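Workshop notebook — equipment round, February

Monday, started before the kettle had finished. The spending plan is due in by the end of the week and so far it consists of a title and one line saying "fingers".

To get the fingers out of the way first: we need new pads for the grippers on both arms. Four sets would see us to summer. Ekinci sell them singly at a price that suggests each one was raised by hand, or in a pack at a price that only hurts once. Buy the pack. Whoever signs this off, please don't split it over two orders to make the monthly figure look nicer. We did that with the brackets and paid the carriage twice.

Second line, the one that caused all the discussion on Friday's call: do we ask for a third arm? Atbridge have quoted, and the quote is good for 28 days. It covers the arm, the controller and the mounting plate. It doesn't cover the gripper, the cable set, the stand, or the training day, which they list as optional in the same way that a car's wheels might be. I added it all up and the real figure is 51 per cent above the one in bold on page one. I've written the real one into the plan in pen so that it can't be quietly tidied.

My own view is no third arm this round. The two we've got aren't busy enough to be jealous of. What holds us up is the jobs they are slow at, and a third arm would be slow at them too, only from a different side of the table.

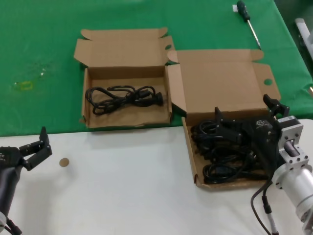
Cables are the case in point. Power leads in boxes sound like the dullest job in the building, and on paper they were going to be the easy one. A lead is soft, it goes where it likes, and when you pull on one you may well get its friends. Any budget that has us sorting leads by the spring needs to pay for the dull things that go with it:

- Spare leads. I'd like 38, all the same type, bought in one go. Mixed ones from the cupboard have different plugs and different ideas about how to bend.
- Boxes. The folding cardboard ones are fine and cost next to nothing, but the lids and flaps take up a lot of table once they're open. Price up plastic trays from Wusside as well, same size inside, no lid. If they come out dear, stick with card and buy a flat pack of spares.
- A proper cloth for the table, or several. Plain, one colour, washable. The green will do for now.
- Clips and sleeving for the arms' own cables. There is something a bit rich about a cable-sorting bench with its own leads hanging where they please.
- A tool rack. Screwdrivers are to live in the rack. I know where they live at present.

None of that will look like much beside a new arm, and I expect to be asked whether we're being ambitious enough. My answer is that the whole list comes to less than the Atbridge training day.

Third line: the service contract. Workville want to move us to the higher tier, with a visit every quarter. We've had the lower tier for a year and used it once, for a fault I could have found myself if I'd read the manual past the safety page. Staying put. Must ask whether the lower tier still covers wrist bearings, as the wording has changed and I don't trust wording that changes in the same month as the price.

Left to do:

Ring Ekinci about the pack and how long it takes to arrive.
Get the tray price from Wusside in writing.
Ask Atbridge if the quote can be held until next round. They'll say no, then ring back in a fortnight.
Measure the table with both boxes open before ordering trays of any size. Did this by eye last time. There is a shelf in the store full of the result.

16:40 — Ekinci rang back. The pack is in stock, but the screws are separate. Added a line for screws.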